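Hosting through Sikel - anyone done it?

gcoste_
Posted 7:12am
Morning all. Spare room going since August, thinking of putting name down with Sikel to host someone, refugee family or single person, whoever is next really. Filled in half the form. Anyone on here done it? What's it like month three, month four, when the novelty's gone. Two bed flat, one bathroom. Gaëtan

marrowfat
Posted 7:40am
Did it for nearly a year. Mother and teenage son. Would do again. Get the house stuff agreed on day one, kitchen times, heating, who has keys. We didnt and it got awkward over the washing machine of all things.

Ilir Matić
Posted 8:05am
I was the guest, other side of it. Came over as a kid with my parents, lady in Stemier Road took us in. Small room, three of us. What I remember is she gave my dad a key the first night. Please give the key.

pollyanne47
Posted 8:31am
Going to be the misery here. Spare rooms are a sticking plaster. Council has 2,117 on the housing list and we're all patting ourselves on the back for a box room. People need their own front door, not somebody elses rules about the heating.

marrowfat
Posted 8:38am
Nobody's patting anything polly. Lad needed a bed that week.

pollyanne47
Posted 8:44am
Fair. Still think it lets the council off. And what happens when the host gets fed up? Second move in six months, new school again. Seen it.

gcoste_
Posted 9:02am
That bit does worry me. Sikel say minimum six months but cant see what happens after. Is there help with the move on?

tansy_b
Posted 9:20am
Depends who you get. Our support worker was brilliant, then she left and we had up to 75 minutes on hold each time. Núñez Hall drop-in was more use tbh, they do deposits and forms. Take ALL the paperwork.

Ilir Matić
Posted 9:33am
Polly I don't disagree about the front door. We got ours in the end. But that year in the room wasn't nothing, my mum still rings her every Christmas.

pollyanne47
Posted 9:41am
ok thats lovely. I'll give you that one. Still writing to the council.

marrowfat
Posted 9:50am
Write to them! I'll sign it.

gcoste_
Posted 10:15am
Thanks all, sending the form off tonight. Key noted Ilir. Will ask about the move on before I sign anything. Also need bedding if anyone has a spare double duvet, can collect, Roletti end of town.

tansy_b
Posted 10:22am
Got one, will message you.

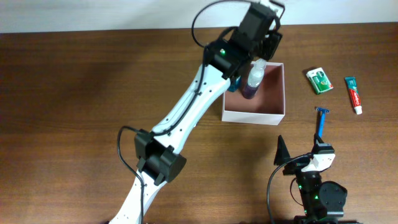
White arm, open box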